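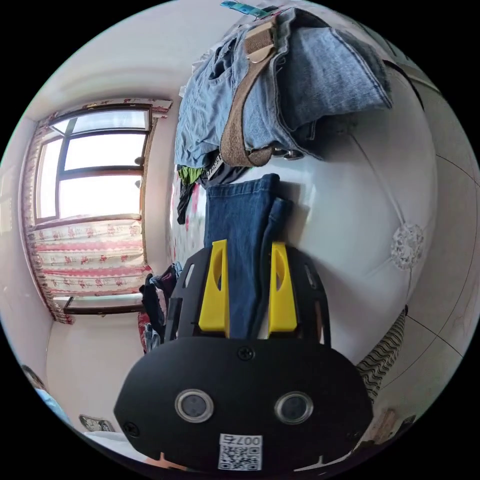

Denim loses color and shape mainly in the washer and the dryer. Indigo sits on the outside of the cotton yarn and does not go all the way through, so any rubbing takes some of it off. Cold water, a slow spin and a short cycle keep the rubbing low. Dark blue jeans, like the pair in the photo, show streaks and white lines at the folds sooner than light or stonewashed ones, and they should be turned inside out every time they go in the machine.

Close the zipper and the button before washing. An open zipper scrapes whatever is next to it and can bend its own teeth. Empty the pockets, including the small one at the right hip, where coins and folded receipts get missed. Wash with other dark cottons only. Fill the drum no more than two thirds full; a packed drum rubs cloth against cloth and leaves powder in the seams.

Use a liquid detergent without bleach or brighteners. Half the dose on the bottle is enough for a pair with no visible dirt. Skip fabric softener on jeans with stretch in them. It leaves a film on the fibers and makes the cloth bag at the knee.
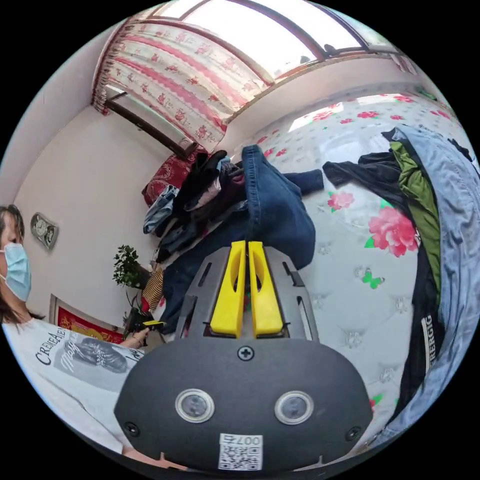 Graham Pickering
Laundry and Fabric Care Editor
Updated 31/03/2020

Drying

Take the jeans out as soon as the spin ends. Hold them by the waistband, snap them hard two or three times, then pull each leg lengthwise along the inner and outer seams. This takes out most of the puckering and makes ironing unnecessary in most cases.

Hang by the waistband with the fly open, or by the hems if the legs tend to come up short – the weight of the wet waistband will pull them down as they dry. Keep them out of direct sun. Heavy denim on an indoor rack needs a full day and sometimes longer. Check the pocket bags and the waistband before putting anything away; these dry last.

If a dryer has to be used, run it on low for ten minutes and finish on the rack.

Folding and storage

Jeans can be folded on a bed, but a table is better. A soft surface lets the legs slide apart and the fold goes crooked.

Lay one leg on top of the other, back pockets out. Tuck the point of the seat in so that the edge is straight. Fold the hem up to just under the waistband, then fold in thirds. The bundle should stand on its edge in a drawer.

Do not store dark denim against white or pale cloth until it has been through several washes. Loose dye moves on contact, faster if the air is damp. For the same reason, do not leave new jeans overnight on a light bedspread or a pale chair.

Dye marks on light cloth

Work on the mark before it goes through a dryer. Dab with cold water and a drop of dish soap, blot with a white rag, and repeat until the rag stays clean. Do not rub. On washable white cotton, oxygen bleach in cool water for an hour will take out most of what is left. Test colored prints on a hidden corner first.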